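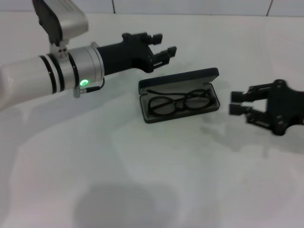 Glasses case, open, both grippers in.

Two-arm kit from Plenthorpe – first impressions
Forum: Arms and Grippers

mhadgu
Posted in May, 9:40 pm
So I finally got time on the Plenthorpe two-arm kit and I am having a blast with it! My test object is a hard-shell glasses case with black frames folded up inside, and I picked it on purpose (thin temples, clear lenses, a lid that gets in the way). The parallel grippers have long enough fingers to come in from the sides, and there's a green light on the wrist that I've grown oddly fond of. Setup took me 33 minutes, most of it cable routing. Ask me anything.
– Mahlet Hadgu

drorkcombe_dan
How's the wrist camera? That was the weak spot on the Gautier kit for me. Mine never focused on anything.

mhadgu
Soft. One from the wrist, looking into a corner, with a fingertip over on the right: 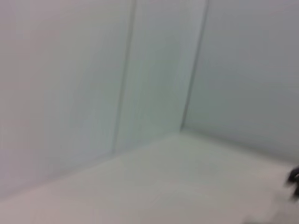
Page 2 of 11

gaillard_m
Wow, that is mush. I can find the corner and the dark smear of the finger and that's it. For a kit at this price I'd send it back. Clear lenses on gray lining through that camera? No thanks.
Monique Gaillard

mhadgu
Disagree! I plan the grasp from the head view and only want the wrist for a rough sense of where the walls are. It's plenty for that.

Grendimik
With Monique on this one. If they sell it as a camera for close work it should do close work. Did you try turning the ring on the lens? Mine shipped with it backed way out.

mhadgu
There's a ring?? Not in the quick start. Trying it tomorrow.

Grendimik
Post #2714 in the old kit thread, somebody listed the steps. Small turns, and lock it with the set screw after.

drorkcombe_dan
Would you still buy it over the Gautier? I have 500 put away and that covers the deposit on either one.

mhadgu
Yes, for the fingers alone. They hold a thin temple so nicely – my old ones pinched or dropped everything.

gaillard_m
I'd wait for the focus results, Dan.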